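From: Prodromos Manolakis
To: Mutstead Swap & Kitchen list
Date: 3/16/26
Subject: Re: [mutstead-swap] green bowls, and who is packing what

Sorry for the slow answer, been up to my neck in paper and tape. Replies mixed in below, then the bowl stuff at the end.

> Prodromos, three questions before I forget. First, are the big
> green bowls going to Nostivside with the rest of the kitchen
> things or are you keeping them back for the swap table? Last
> October they went in the wrong van and we had soup out of
> saucepans.

One going, one staying. The big mint one goes to Nostivside, it's the only thing that holds a full salad. The smaller one has a hairline down the side and I don't trust it with anything hot. Swap table, free to whoever wants it for fruit. Please mark it as cracked if you're doing the labels, I don't want somebody microwaving it.

> Second, do you have a picture of the large one? Ríos says hers
> is the same green and she wants to be sure we don't mix them up
> again when everything comes back.

Yes, see below. Everything is on the spare bed at the moment, the kitchen table is full of plates and I ran out of flat places. The patchwork spread is staying here so don't put it on the list!!
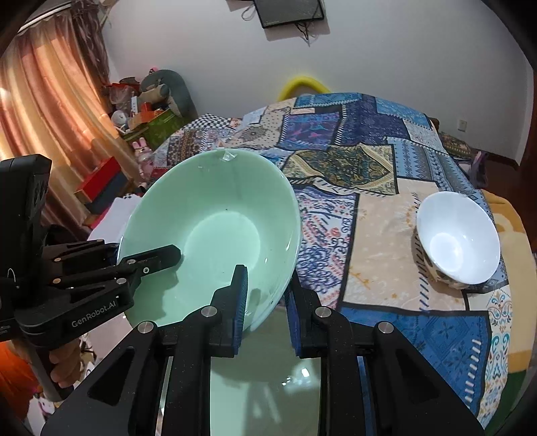

The big mint bowl, on the spare bed. Small sticker or bit of tape up near the rim.

For Ríos: look for the sticker. It's see-through so you have to tilt the bowl a bit. Glossy inside, and a paler circle at the bottom. If hers is plain at the rim then we're fine and can stop worrying. If hers has one too, tell her to put a dab of nail polish under the foot, comes off later with remover. Mine I'll leave as it is. And please nobody peel the sticker, I've already had one email offering to clean it off.

> Third, how are you wrapping? I have bubble wrap but only the end
> of a roll, and the boxes from Zorero are smaller than they said.

Paper. Two sheets inside, crumpled, then the bowl on its side in the box like a plate, not flat. I know people stack them flat. Every chip we've had was from flat stacking with a lid shoved in the top. Use your bubble on the glasses, the bowls don't need it.

On the Zorero boxes, yes, smaller. The big bowl does NOT fit, I tried it straight and I tried it on the slant. It's going in the old wine box with dish towels down the sides. You can have my Zorero ones for mugs and the spice jars, there's a pile by my front door, take what you need, no need to ring.

> Also what do we put down for the value on the form? I never know.

2400 for the whole kitchen lot. Last time we wrote 3000 and got charged the higher rate, the year before it was 2000 and that didn't cover the mixer when it got dropped. So 2400 and keep the mixer on its own line. Same form as before, box 3 is the one everybody skips, it wants a phone number that someone will pick up.

Couple more things while I'm here

- Ladles. I have the long one, the short one is missing. Check your drawers.
- The tablecloths are washed but not ironed and they're going to stay that way.
- Whoever has the bread knife, wrap the blade in cardboard and write KNIFE on it. Big letters, both sides.
- Serving spoons go inside the stock pot. Don't tape the lid down, use string, the tape left gunk all over the enamel.
- If you're bringing food for the unpacking, something you can eat with one hand.

Think thats it. I still have the shelf over the stove to do and the jars nobody has opened in ages, if anyone wants lentils shout now. Otherwise they're going in soup.

Will send the box list when I've finished numbering. Box 1 is cups, I know that much.

Prodromos

--
Mutstead Swap & Kitchen list
To leave the list, reply with LEAVE in the subject line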